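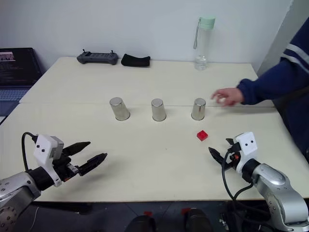

**tracker drops hidden object as soon as the cup moves**

**slowgripper** wrote:

Object state in Monine keeps getting deleted when I need it most. Doing cup-and-block stuff, two arms, person does the shuffling, arms are supposed to wait and then go to whichever cup has the block. With the red block out in the open in front of the right-hand cup it's a solid track, no complaints. Soon as a cup goes over it the track ages out and the planner says no target. Timeout is 500 ms, stock. Tried raising it and then I get ghost blocks all over the table. Running the 301 build of the planner, head view plus wrist views, everything logged through Plalport. What do people do here??

---

**tinbucket** wrote:

Don't raise the timeout. You want a containment state. Block goes under cup → block's pose gets parented to the cup, timer stops. Cup moves, block moves with it. Monine has an attach call for grasped objects, same idea, just use it with the cup as parent instead of the gripper.

---

**slowgripper** wrote:

ok but attach wants a rigid transform. block slides around under there

---

**tinbucket** wrote:

So give it a loose one. Radius of the rim. You only need to know *which* cup.

---

**offby_half** wrote:

Disagree with all of this tbh. Hand-written containment rules work for one cup and one block and then someone tips a cup, or lifts it and puts it back, and your rules are wrong forever with no way to recover. Keep a probability per cup and update it every frame. Wrist view gives you the evidence, use it.

---

**tinbucket** wrote:

> your rules are wrong forever

Only if you never re-check. See block in the open = detach. One line.

And what evidence, the cups are steel. Depth on shiny metal is garbage, half the pixels are holes.

---

**offby_half** wrote:

color, not depth. bright red on a white table, a threshold would find it

---

**m_ratchet** wrote:

Post a wrist frame from right when the cup is on the block. Everybody's arguing about a moment we haven't seen.

---

**slowgripper** wrote:

fair. notes from the bench log with it
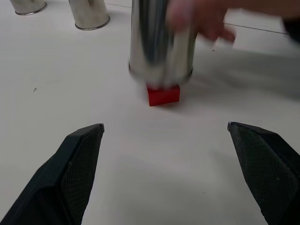 **Jilcombe, December 20, 2021** – Cup is half over the block, lower face still showing red, cup itself is a smear from the hand moving it. The two cups in back are sharp. Detector lost the moving cup completely for this stretch, so there was no parent to attach to even if I'd had the rule. Replay in Plalport: 1,095 frames in the run, 261 with no detection on whichever cup is moving. Block detection hangs on a bit longer then the cup swallows it. Both trackers basically dead at teh same time.

---

**tinbucket** wrote:

Ok that changes it some. Your attach has to fire on the overlap *before* you lose the cup, or on the first sharp frame after.

---

**m_ratchet** wrote:

That's an exposure problem first. Shorten it, turn the gain up, take the noise. We run the Simard driver and it lets you lock exposure per camera, wrist ones get a lot less than the head. If you're on auto it'll pick something long every time the lights are dim.

---

**offby_half** wrote:

or use the blur. blurry blob next to two sharp cups IS the moving cup, motion mask would give it to you for free

---

**m_ratchet** wrote:

Hand is blurred as well. You'd get hand+cup as one blob.

---

**offby_half** wrote:

which is fine?? the blob has one cup in it. you know where the other two are

---

**slowgripper** wrote:

it was on auto, ugh. Locking wrist exposure first, then tinbucket's parent thing firing on the last overlap. If it still mixes up cups after a few swaps I'll try the per-cup probability. Does detach need the planner paused or can I call it mid-wait?

---

**tinbucket** wrote:

Mid-wait is fine. Not mid-plan – it'll keep the old scene copy and reach for a block that's moved.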